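Vernwood Shelf-Tidying Project: Progress Report to the Kimis Fund
2024-12-02

Thank you, as always, for your patience with us. We had hoped to write with nothing but good news, and there is plenty, but we want to start with the fault that cost us 15 working days.

In October the arm began closing its gripper late. It would reach for a book, stop where it should, and then go on pushing for a moment before the fingers moved. Twice it shoved the shelf instead of taking the book, and on the second push our safety stop tripped, just as it was meant to. No one was near the arm, and we are very glad of that.

We went back through 1106 logged grasps and found the late close in 213 of them, nearly all on thin paperbacks. The cause was a worn cable at the wrist, made by De Bruijn to our own drawing (so the tight bend was our doing, and they have been very kind about it). The new cable has a wider loop, and we have halved the push limit.

Work has started again at the yellow shelf, with the books stacked in its open compartment and the fingers set wide for the approach.

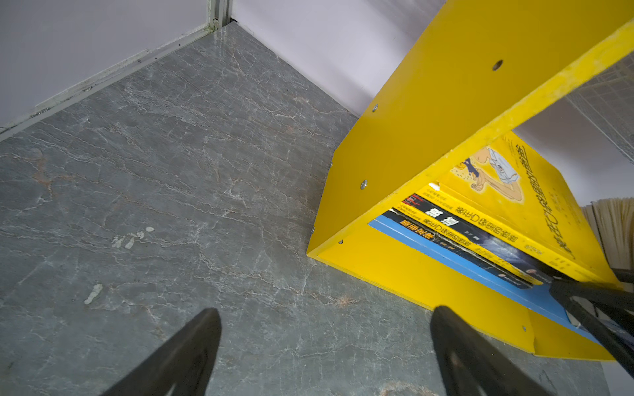 What we need next

We would like to move up to 4000 dollars from travel to spare parts, if you are happy with that.

Comments (2)

Fine by me on the parts money. Does the new push limit slow things down?

A little, yes, mostly on the heavier books. We can live with it!

Related items
Collerano site visit notes
Wrist cable inspection sheet
Vernwood autumn budget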